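6 Dec 2019

Woke before the alarm and lay there listening to the radiator. It knocks when it comes on and knocks again when it goes off. I got up at the second knock and made oatmeal, which I let sit too long. Ate it anyway with the last of the raisins.

The choir rehearsal schedule came through by email overnight. They have moved the concert hall run-through again, so I have to be in the building at 7 and not at the time I had written on the calendar. I crossed out the old time and wrote the new one in pen. That makes three changes since July. I don't mind singing the piece more times, but I do mind standing on risers in good shoes while the tenors find their place.

I am still flat on the long held note in the second part. I know exactly where it goes wrong. I take the breath too high and too early, and by the time the altos come in under us I have nothing left to hold it with. Shoaib Lodhi stands next to me and he is never flat. I asked him at the break last week what he does and he said he breathes out before he breathes in. I tried it in the kitchen this morning while the kettle was on. It helps a little. It also makes me dizzy if I do it more than a few times in a row.

Took the bus to Trirley after breakfast to get the black pants hemmed. The tailor there is slower than the one near us but she doesn't leave the stitches showing. She had me stand on the box and turn, and asked what shoes I would be wearing, and I had not brought them. She pinned them for a medium heel and told me to bring the shoes when I pick up. It was $20, paid ahead. She gave me half a ticket with a number on it and I put it in the coin part of my wallet so I will not lose it like the last one.

Walked back as far as the library. The sidewalk was salted but the steps were not. I returned the two music history books and kept the one on breathing, since I have only read the first part and nobody has a hold on it. The man at the desk said I could renew it twice more. I read for a while at the table by the window. The chapter on posture says to imagine the head hanging from a string. Every teacher I ever had said the same thing and I have never once been able to feel the string. What I can feel is my shoulders coming up, so I go by that and put them down again.

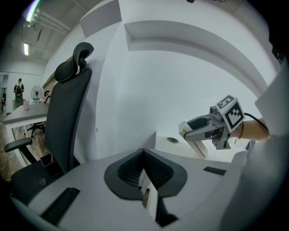 Lunch was late. I had soup and the end of the rye bread. Then I sat down with the score and a pencil and marked every breath from the opening to the big unison section. I had been putting that off. My copy was used before me and somebody had already marked it in blue ink, all in different places from ours, with "WATCH" written over a page turn where there is nothing much to watch. I rubbed at the ink with the eraser and only made a gray smear. In the end I put my own marks above the staff and left the blue ones below, and I will just have to remember which are mine.

The German is coming along. I have most of it by memory apart from the one verse that is nearly the same as the verse before it. I wrote both out by hand on a sheet of lined paper, one under the other, and underlined the words that change. There are four of them. I said them while I did the dishes and while I folded the towels, and I had them right by the end of the towels.

Mrs. Chávez from downstairs knocked in the afternoon. I thought it would be about the noise but she wanted to know if there were tickets left. I said I thought so. The hall seats 2,000 and we have never filled it, not even the year we did the carols. She wants two on the aisle on account of her knee. I said I would ask tonight and slip a note under her door. She asked what we were singing and I told her, and she said she used to sing soprano at her church and gave it up when her voice dropped. I told her we take people with dropped voices. She laughed and said she would think about it.

Rehearsal went better than I expected. We are roughly 100 when everyone shows up, and tonight nearly everyone did. The director worked the quiet section for most of the first hour. He had us speak it, then whisper it, then sing it on one pitch, and only after all that did we get to sing the notes. It was dull to do but the words were much cleaner afterward. I breathed out before I breathed in and held the long note almost to the end. Shoaib gave me a nod. The second time through I lost it again because I was pleased with myself and wasn't counting.

The heat in the hall was off and most of us kept our coats on. I need to bring the gray scarf and a thermos next time.

Got two tickets for Mrs. Chávez, row M, on the aisle. Wrote the note and left it under her door on the way up. Her light was already out.

Still to do: polish the shoes, take the shoes to Trirley, buy raisins, renew the book, call my sister back. She left a message about the holidays and I haven't listened to all of it. Throat is a bit rough. Tea with honey and then bed.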